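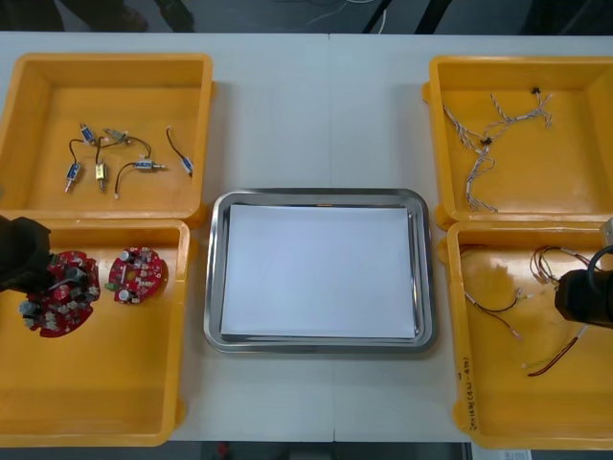
Small solenoids in a shallow yellow tray, on a white table.

Clevano Evening College
Everyday Physics, Session 13: Springs and What They Give Back
Notes by Mio Noguchi, 2022-12-02

Welcome back, everybody, and thank you for the lovely pile of homework, which I am still reading my way through. Last time we left off with friction, and a few of you stayed behind to ask where the energy goes when you push something that won't budge. Tonight we get the friendlier case, where you push on something and it pushes back and (mostly) returns what you gave it.

Hooke's law

Take a spring at its resting length and squeeze it a little. It pushes back a little. Squeeze it twice as far and it pushes back twice as hard. We write this as

F = kx

where x is how far you have moved the end from its resting place and k is the stiffness of that particular spring, in newtons per meter. A big k means a stiff spring. The spring in a ballpoint pen has a small k, the ones under a truck have a very big one, and the mattress at my sister's house has, as far as I can tell, no k at all.

You will see a minus sign in the textbook. It is there to remind you that the force points back toward the resting position. Keep it in when you're working with directions; for tonight's problems we only want the size of the force, so leave it off.

A worked case

A spring has k = 2,000 N/m. We compress it 3 cm. First change the centimeters to meters, please, please, before anything else: x = 0.03 m. Then

F = 2,000 × 0.03 = 60 N

The energy stored is one half k times x squared:

E = 0.5 × 2,000 × 0.03 × 0.03 = 0.9 J

Go on to 4 cm and the force is 80 N, but the energy jumps to 1.6 J. The force went up by a third and the energy by more than three quarters, and that's the square at work. Renji Ueda asked in July, when I taught this to the summer group, why there is a half in front. The force starts at zero and climbs steadily, so over the whole squeeze you have pushed with half of the final force on average. Draw the graph of F against x and you'll see a triangle. Its area is the energy.

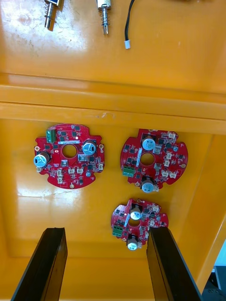 Springs are so often at work in company with some other part that it pays to ask, each time, what is doing the pushing and what the spring is there for. Your screen door has a person on one side of the argument and a spring on the other. In a plunger that is pulled by a coil when current flows, a return spring can do the job of sending it back once the current stops. The silver rod at upper left, with the coiled spring wrapped around its shaft, is a nice one to have in your mind when you draw your force arrows. For a return spring working against a coil, draw two of them: one for the magnetic pull and one for the spring.

Where the law stops

Stretch a spring too far and it won't come home. That point is called the elastic limit, and past it F = kx is no use to you. A compression spring has another limit, when its turns touch each other and there is nowhere left to go.

For next time

Do the first 4 problems on the sheet. For the third, show the triangle as well as the number. If you have a kitchen scale with a dial, read ahead to the part on calibration and bring me a question.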